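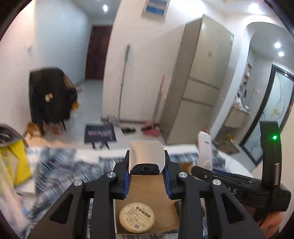
Ellmont Hand Gripper, two-jaw

Squeeze the handle, the jaws close. We have tried to make that sound more impressive and failed.

Jaws are black, with ribbed blue pads. Sold singly or as a pair - most buyers come back for the second one, so consider the pair.

Try it before you buy

Open day: 14 May 2025, Mudness showroom, 3 to 6 pm. Rima Azar will be packing boxes at the table and will then hand you the grippers, at which point it gets harder. Sessions are limited to 7 people. Coffee is free and has had complaints.

Visitors are welcome to bring an awkward object from home. Last year's winner was a soap dish.

Can't make it? The next demonstration is in June, at Gusau.

Spare pads: sold in pairs
Deposit for home trial: $200, refundable, within reason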